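Section 4: Setting out and clearing the play kitchen table

Read this section before the first session. It covers the Nandance table with the Cakitico crockery and play food. The wall rail and the storage trolley are dealt with in section 5.
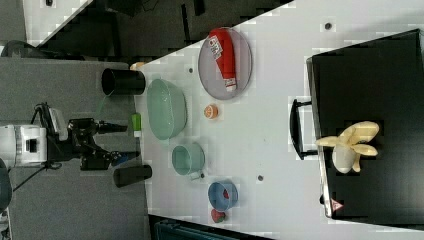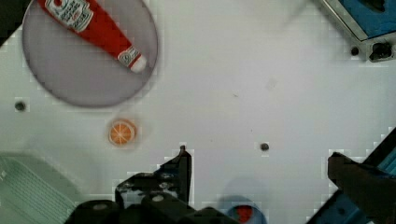

Nandance Play Kitchen Guide – Arellano Toy Library, Sets and Repairs Team

4.1 Before you start

1. Lock the table legs and press down on each corner. If the top rocks, adjust the feet.
2. Wipe the white top with a damp cloth and dry it. Leave the small round holes in the top open. Do not push putty, crumbs or play food into them.
3. Check the set against the list in the lid of the storage box. Report missing pieces to Ultan Moynihan.

4.2 Setting out

1. Put the grey plate down first and lay the red bottle across it. The bottle stays closed and is never filled.
2. Set the orange piece beside the plate, cut side up.
3. Place the pale green basin where children can reach it from both long sides.
4. Add the cups and the green mug. They may be stood up or laid on their sides – either is fine at the start of a session.
5. Keep the large black tray at one end, with the banana on it. Open the peel gently, one strip at a time.
6. Put the strawberry out last. It rolls.

Note: The warning sticker on the tray must stay in place. If it starts to lift, ask for a new one and do not tape over it.

CAUTION: Small pieces are not suitable for children under three. Keep the strawberry and other small items in the box if younger children are in the room.

4.3 Clearing away

1. Collect the food before the crockery.
2. Wash plastic pieces in warm water with a little Plesura soap. Do not use a dishwasher.
3. Rinse, then leave the cups upside down on a towel until dry inside.
4. Close the banana peel before packing. Pieces stored open tend to split at the base.
5. Pack the basin at the bottom of the box, with the cups and mug inside it. The plate goes on top – never underneath the tray.

4.4 Replacement pieces

Order single pieces with form 656, giving the colour and the name of the piece. Cracked cups should be thrown away, not glued. Questions about orders go to Abundio Zepeda.

Section revised 24 January 2025.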